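Flurnumwood Allotment and Garden Society
Minutes of the October meeting, held in the Pesholm Road hut
Opened 7.10 pm, the key having been found

Present: Damian Michalski (chair), Waldemar Szewczyk, Jarosław Kurek, Kacper Bielecka, Wojciech Żak (minutes), and five plot holders who sat near the heater and wished to be put down as observers.

1. Minutes of the last meeting

Agreed, after Waldemar Szewczyk asked for the word "shouted" under item 6 to be changed to "remarked". Jarosław Kurek remarked that it had been quite a loud remark. The change was made anyway.

2. Matters arising

The missing wheelbarrow is back. It was behind the hut, where the notice about the missing wheelbarrow had been pinned up directly above it.

The letter to the council about the lane has been sent and a reply received. The reply says that our letter has been received.

The bonfire rota is still blank. Damian Michalski passed it round again and it came back with a tea ring on it.

3. Money

The balance stands at £2,728. The autumn plant sale brought in £239, most of it from leeks and a rhubarb crown that went to two bidders who had each taken it for something else. Kacper Bielecka asked whether the balance included the deposit on the strimmer. It did. He asked whether it ought to. Discussion was lively for a quarter of an hour and the answer is now "yes, in brackets".

Two rents are outstanding. Names were not read out, though several people looked at the heater.

4. Seed swap

The seed swap will go ahead in the hut, opening at ten in the morning. Last year's was judged a success by those who got there before the runner beans ran out. The difficulty was the envelopes, which were handed in unlabelled, half labelled, or labelled in pencil and left out in the drizzle. One packet marked "nice squash" has since produced gourds on three plots.

Jarosław Kurek proposed that seed be brought in lidded plastic boxes this time, one box to a household, with the packets standing upright inside and the variety and year written on each in ink. Any clear food box with a lid that snaps on will do, of the sort shown, and members are asked not to go out and buy one specially.
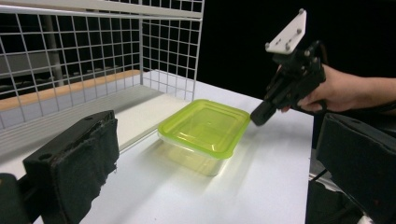 5. Water

The tank by the top gate is leaking again at the seam. Kacper Bielecka has a quote of £396 from Kozłowski for a new one, delivered but not fitted. Waldemar Szewczyk said he could mend the old one for the price of a tube of sealant. The chair thanked him and reminded the meeting that he had mended it in spring, and before that at Easter the year before. It was put to a vote whether to buy the new tank. Carried, with one against and a long sigh.

The mains will be turned off at the end of the month. Members who need water after that are invited to look up.

6. Hedge

The hedge on the Pesholm Road side has reached the point where the postman comments. Lerik, who cut it last time, can come in the first week after leaf fall and would like the skip moved beforehand. The skip can't be moved until it is emptied, and it can't be emptied while the hedge is across the gateway. Wojciech Żak to write to Lerik and ask what they had in mind.

7. The hut

The shelves have been cleared at last. Among the things found were a fondue set, the 'lost' raffle tickets, and a jar whose label said only "NOT THESE". The jar has been kept on the grounds that somebody meant it.

It was agreed that anything going back on the shelves should be in a closed box, as the mice have shown no respect for paper bags. Tea, sugar and biscuits count as seed for this purpose. Boxes are to stand with the lid uppermost and in single file, so that a person looking for the teabags need not unpack the fertiliser.
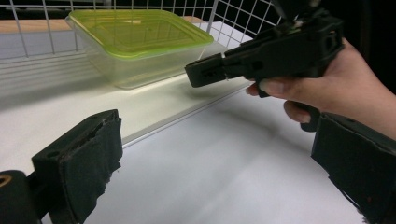 Waldemar Szewczyk asked that it be recorded that he had stored onion sets in paper bags in that hut for years and never lost one to a mouse. Asked how many he had lost to damp, he said that was a separate matter and could go under ventilation. There being no item for ventilation, one was added.

8. Ventilation

The window sticks. Kacper Bielecka will plane the bottom edge. Until then it may be opened by two people, one inside and one out – the observers demonstrated, and were able to close it again before the end of the meeting.

9. Best kept plot

The judge has written to say that he enjoyed his visit and would rather not be asked again. The cup therefore stays where it is, on Damian Michalski's fridge. Jarosław Kurek pointed out that it had been on that fridge since before the competition was started. The chair moved to the next item.

10. Any other business

Cockerels: still not allowed. The bird on the lower plots is described by its owner as a hen with a strong voice. To be looked at.

Manure: a load is coming in the first dry spell and will be tipped by the top gate. Bring your own barrow, or see item 2.

Wojciech Żak asked if someone else might like to take the minutes next time. There was no further business.

Closed 9.05 pm. Next meeting in the hut, same time. Members with plots by the lane should park on the road until the hedge is done.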